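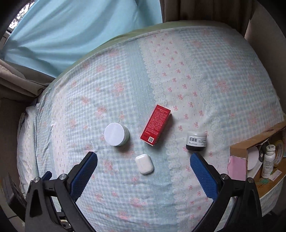 Re: Draft rules for hand-held gripper recording, section 3 (small objects on soft surfaces)

List: gripper-practice
Date: 19/06/2025

Hello all,

Thank you for the draft. I read it two times and I also gave it to the people who record for us in Plondimville. My answers are between the quoted parts. Please excuse my English where it is too stiff.

> 3.1 Objects should be placed on a flat, rigid surface. Soft surfaces
> (beds, sofas, carpets) are allowed only if the operator notes it in
> the session sheet.

I do not agree with "only if". A bed is a normal place where people put things down, and if we treat it as an exception then operators will avoid it. I would prefer that the surface is one field in the sheet, with the same weight as the other fields: table, bed, floor, shelf. Then we do not need the word "allowed".

What I would like to add is one sentence on patterned cloth. A sheet with checks and small flowers is much harder than a plain one, and a white case on a pale sheet is harder again. At Illex we write "plain" or "patterned" after the surface name. It takes two seconds and it helps very much when somebody wants to sort the sessions later.

> 3.2 A session should contain between three and six graspable objects,
> with a minimum gap of one jaw width between them.

The number is fine for us. The gap is a problem on bedding. If you press with the hand near one object, the cloth moves and the others move with it, and a round jar may lie on its side and roll to the next one. I propose: "The gap is checked at the start of the session. It is not corrected during the session." Our operators lost a lot of time because they put everything back after every grasp.

> 3.3 The jaws should be fully open before the approach begins, and the
> target should be between the pads before closing.

Yes, please keep this exactly. For a glossy case I would even write it in bold letters, if the list software could do it. We had 300 closings reviewed in June and the most frequent fault was closing too early, when only one pad had reached the object. The operator feels it in the hand and corrects it without thinking, but the recording contains the correction and it is not marked anywhere.

Also the pads. The draft says nothing on them. Our rule is: wipe the textured pads before each session, look at the screws on both jaws, and change the pads after 4,000 closings or when the pattern is no longer sharp, whichever comes first. The Jaka team told me that they change after a fixed number of weeks. I think both can stand in the text as options.

> 3.4 Items not used in the task should be removed from view.

Here I have the strongest objection. In a home there is always a carton with other things next to the place of work, some tape, a bottle, a card. If we clear all of it, we teach a world which is too clean. I would write: "Items not used in the task may stay, but they are not moved during the session." The second half is important, otherwise the annotator cannot know if the carton is part of the task.

One exception. Anything with a readable name, address or delivery label must be turned over or covered. For codes on product packaging (barcodes, QR codes) we had a long discussion and did not finish it. For the moment we leave them as they are. I would be glad to hear what others do.

> 3.5 Sessions are limited to 40 minutes.

We measured that the quality of the approach goes down earlier for people who stand bent over a low bed. At a table 40 is good. For low surfaces I ask for a shorter limit, or for a break in the middle. The Salminen checklist already has a line for posture, maybe we can take their wording if they permit it.

Last point, only formal: the draft has 52 numbered rules and some of them say the same thing in sections 3 and 5. I can make a list of the doubles before the next version, but I need the source file and not the PDF.

With kind regards from Plondimville

--
Recording practice, Illex
To leave this list, send an empty message with the subject "unsubscribe".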